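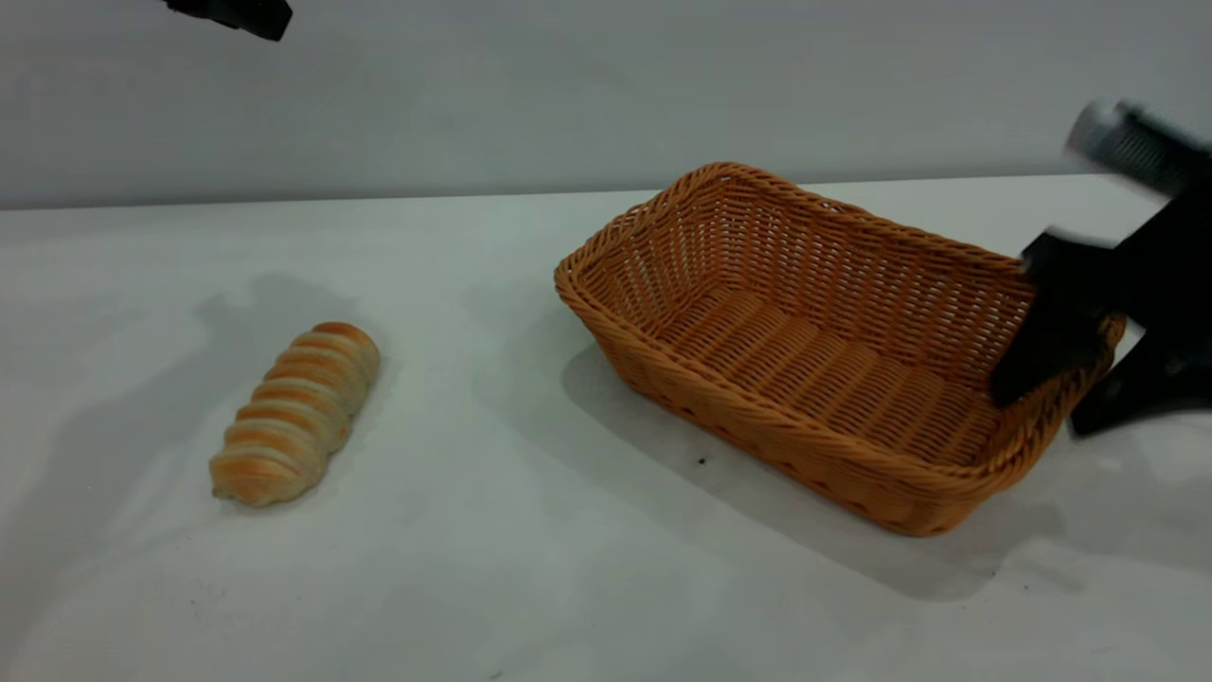 A twisted roll and a woven basket on a white table.

Bread baskets: your questions

Does a basket keep bread fresh?
We doubt it. An open basket lets air in from the top and through the weave, so a soft roll left out overnight will firm up. Use it for serving and keep the rest in a bag or a bin.

Llorente says its liner adds 2 days. Does it?
We tried one in September and couldn't tell the difference. Save your money and use a clean tea towel.

Is real rattan better than plastic weave?
It depends who is selling it. Plastic wipes clean and natural weave traps crumbs. From across a table, few guests will know which you bought.

Can I warm rolls in the basket?
No, whatever the label says. Warm them on a tray, then move them over.

How do I get crumbs out?
Turn it over and tap the base, then go round the rim with a dry pastry brush. We wouldn't soak a natural one.

Is a 30 cm basket big enough?
For long rolls, check whether that was measured at the rim or the base. Sellers like to quote the larger figure.

Contact Bramlow | © Bramlow | Back to top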